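Palska Hall Live Music Group
Minutes, May 8, 2022

Present: Balakrishnan Kandasamy (chair), Padmavathi Thomas (notes), six members.

1. August show
The booking agent for Ponden wants the band moved from the side room to the main hall. He says their last record sold over 2000 copies. No paperwork came with that number, and the group was not inclined to take it on trust. The last metal night he sold us as a sure thing did not cover the sound engineer.

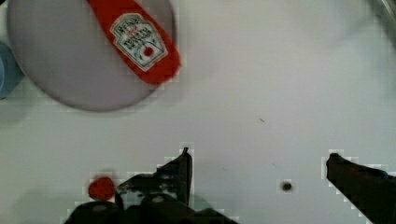

Padmavathi Thomas: the side room was full for their first visit, and people were turned away at the door. She would sooner risk the main hall than do that again.

The chair asked how many of those people had paid to get in. The door sheet has not been found. Left open until the agent sends ticket figures from Altonville, where the band played last.

2. PA hire
Chettiar quoted $2136 for the weekend, monitors included. The quote says "full festival sound" – the chair would like to know what that means in a hall with one working power circuit on the stage side. Padmavathi to ask for an equipment list before anything is signed.

3. Support acts
Six demos received. Two would not play. One had the same song on it twice under different titles. The rest to be passed round again, as those present could not agree on any of them.
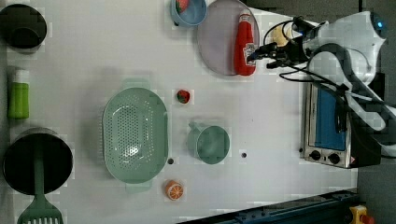
Tabletop with pots, spatula and colander.

4. Any other business
Request for a live radio interview before the show. No objection, though the last one got the start time wrong. Chair to send the details in writing.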